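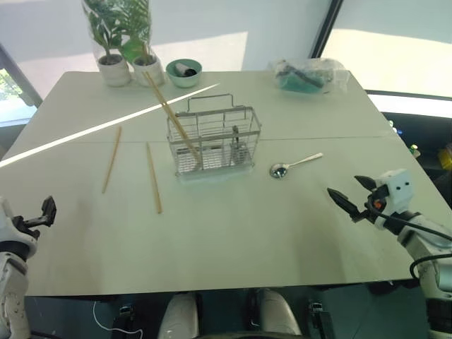
I coach the receivers at a small high school, and since May our staff uses the Hastura film program to cut and share game video. My wife and I do not own a desk, so I test such things at the table at home, after the plates are gone. Our first evening with it was slow. I was still moving small objects to show my son a route, a steel spoon for the safety and two chopsticks lying loose for the receivers, with the wire cutlery basket as the whole offensive line, when the program was only finished loading the first half.

After that it became better. You mark the snap with one key and the whistle with another, and the program makes a separate clip of each play. Our opener against Wusham had 78 offensive snaps and I cut all of them before midnight. With the old program from Lamptey I needed two evenings for the same work. Over the season we have now 841 clips in the library and the search is still quick. I can ask for third down, trips formation, left hash, and it gives me the list.

Home Scores Gear Reviews Recruiting Forum Contact

What I like less is the drawing tool. The lines are thick and they cover the feet of the players, and for a receiver coach the feet are the important part. You can change the color but the thickness stays the same. Also the phone version does not keep my notes if the connection is lost on the bus. This happened to me four times on the road to Prirwood, and I wrote the notes again on paper.

The players open the clips more than I expected - mostly late in the evening, as the viewing log shows. The log gives minutes per player, so a boy cannot tell me he watched the film if he did not.

Support answers by e-mail only. I waited one day for the first answer and it was useful, for the second question I am still waiting.

I give it 7 out of 10. For a staff with one person who likes computers it is a good purchase. If your line coach still wants discs, keep what you have until next season.

Print this page E-mail this review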